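Section 2: Setting up the Vuvari herb drying cabinet

Read this section before you load the cabinet for the first time. It covers where to stand the cabinet, how to fit the trays, the first warm-up and how to prepare leaves and seeds. Storage is dealt with at the end.

2.1 Choosing a place

1. Stand the cabinet on a firm, level surface. A kitchen worktop or a strong table will do.

2. Leave a hand's width clear on both sides and twice that at the back. The air is drawn in at the back and leaves through the slots in the door.

3. Keep it out of direct sun and away from the cooker. Steam from a kettle or pan will slow the drying down and can leave the herbs limp.

4. Plug the cabinet straight into a wall socket. Do not use an extension lead with other kitchen appliances on it. The heater draws 700 watts when it is running.

Caution: Do not use the cabinet in a greenhouse, shed or outbuilding with a damp floor. It is meant for indoor use only.

2.2 Fitting the trays

1. Open the door fully and lift it off its pins if you need more room.

2. Slide the drip plate in first, with the raised lip towards you.

3. Slide in the mesh trays from the bottom upwards. Each tray has a notch at the back left corner, and the notch must sit over the guide rail. If a tray rocks, it is in the wrong way round.

4. Put the fine seed tray in the lowest position. It will fit higher up, but seeds dry unevenly there.

5. Close the door and check that the catch has gone home.

Note: Cabinets with the Thygesen door have a magnetic catch and no pins. Do not try to lift this door off. To clean behind it, open it as far as it will go and use a soft brush.

2.3 First warm-up

The cabinet must be run empty once before any herbs go in. There may be a slight smell from the heater. This is normal on the first run and should be gone by the end of it.

1. Check that nothing has been left inside, including the card packing between the trays.

2. Set the Tuner dial to 2 and switch on.

3. Leave the cabinet running for an hour with a window open in the room.

4. Switch off, open the door and let the trays cool before touching them.

The Tuner is the round dial on the front. It sets the heat and the fan together, so there is no separate fan switch. Low settings are for soft leaves and high settings are for roots and thick stalks. If you are not sure, start low. A leaf that is still soft can go back in, but one that has been scorched has lost most of its flavour.

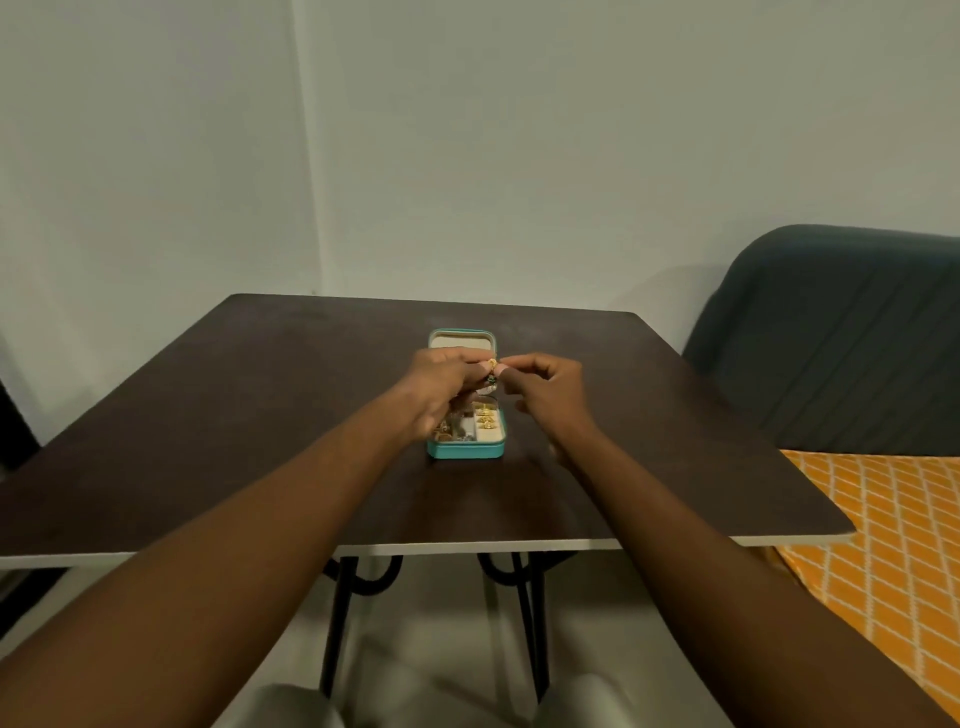
Issue 4 - Page 11

2.4 Preparing soft leaves

Basil, mint, lemon balm, tarragon and parsley all count as soft leaves.

1. Pick in the morning once the dew has gone. Choose stems that have not yet flowered.

2. Shake off any insects. Rinse only if the leaves are gritty, and pat them between two clean cloths afterwards.

3. Strip the leaves from the stems and throw out any that are yellow or spotted.

4. Lay the leaves on the trays in a single layer. Some 200 grams of fresh leaf is enough for one full load. Do not heap them up to save time.

5. Set the Tuner to 1. Check after three hours, then every half hour.

The leaves are ready when they crumble between finger and thumb. Basil turns dark if it is bruised, so handle it as little as you can. Parsley takes longer than mint and is best dried on its own.

2.5 Preparing woody herbs

Rosemary, thyme, sage and bay can be dried on the stem.

1. Cut the stems to the width of the tray.

2. Lay them side by side with the tips all pointing the same way.

3. Set the Tuner to 2. Turn the stems over once, halfway through.

4. When dry, rub the leaves off over a large sheet of paper. Bay leaves should be pulled off whole.

Note: Sage leaves are thick and often feel dry on the outside while the middle is still damp. Snap one across the rib before you empty the tray.

2.6 Preparing seeds

Dill, fennel and caraway should be left on the plant until the heads have turned brown.

1. Cut the heads into a paper bag and leave it open in a dry room overnight.

2. Shake the seeds out and pick over them for bits of stalk.

3. Spread them on the fine seed tray and set the Tuner to 1.

Caution: Do not dry seeds in the cabinet if you mean to sow them. Even the lowest setting may stop them from sprouting. Dry sowing seed on paper at room temperature.

2.7 Storing

Let everything cool fully before you put it away. Warm leaves will sweat in a closed jar and go mouldy. Use dark glass or a tin with a tight lid, and write the name of the herb and the month on it. Leaves picked in October tend to be weaker than summer ones, so keep them in a separate jar.

Look at the jars again after a week. If there is mist on the inside of the glass, tip the herbs back on to a tray and give them another hour - they were not ready.

Spare mesh trays are sold in pairs by Prononcombe under part number 3063. Seed trays are sold singly.

Section 3: Cleaning and care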